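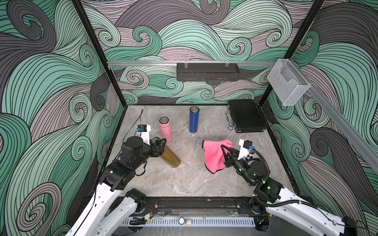
Print this page | E-mail this page

Community transport and lunch club, progress report to Destia
November. By the project office, Melis

Sorry this is shorter than the last one. Written between the Friday run and the phones.

Where we are

Passenger trips for the quarter: 1372. Same quarter last year was 1168, so up, and most of that is the hospital route. The market day route is flat. The evening route is down a bit and we think it's the dark, people don't want to stand at the stop by the chapel once the clocks change. Have asked the council about the light there. Twice.

Lunches served: 1222. Target met. Price held at the same level as spring, although the butcher has put his up and we'll have to look at it after Christmas.

Registered members now 114. A few moved away or went into care, a few more joined, mainly through the surgery putting our leaflet in with the flu letters. That was free and worked better than the advert we paid for. Won't do the advert again.

Vehicles

The older minibus failed its test on the rear step and a brake pipe. Off the road nine working days. Colex did the repair and lent us a smaller van for part of it, no tail lift, so wheelchair passengers had to be moved onto the other bus and some people got home much later than they should of. Two complaints, both answered in writing. Copies in the folder if you want them.

The newer bus is fine. Tyres due in the new year.

Fuel is over budget. Not by a lot but it will be over at year end too unless prices drop. We'd like to move some of the underspend on training across to cover it, see request at the bottom.
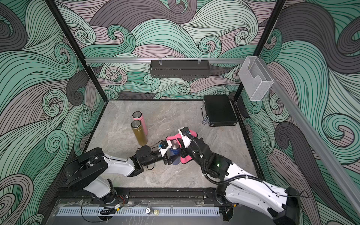 Drivers

Two new drivers passed their assessment and are on the rota. One more waiting on his medical. We lost our regular Tuesday driver to a paid job with the school bus firm, can't blame him. Cover is still thin before 9 am and that's when the hospital bookings come in. If two people are off on the same morning we cancel something. Has happened three times this quarter.

First aid refresher was put off, trainer ill. Rebooked for after the holidays, hence the underspend.

Booking system

Taresell went live at the begining of the quarter. Mixed. Good: the driver sheets print in the right order now and we can see no-shows. Bad: it doesn't know that the ford road shuts when the river's up, and sends the bus that way regardless, so we check every sheet by hand in wet weather. Have reported it. Paper diary is still being kept alongside until we trust it.

Next quarter

- Christmas lunch, two sittings, hall booked
- evening route: try an earlier start, four weeks, then look at numbers
- passenger survey, large print this time
- quote for a replacement tail lift motor

Request

Please can you confirm we may move the training underspend to fuel. Need a yes or no before we close the month. Budget sheet to follow seperately, the column for the hire van still needs checking against the Colex invoice.

Print this page | E-mail this page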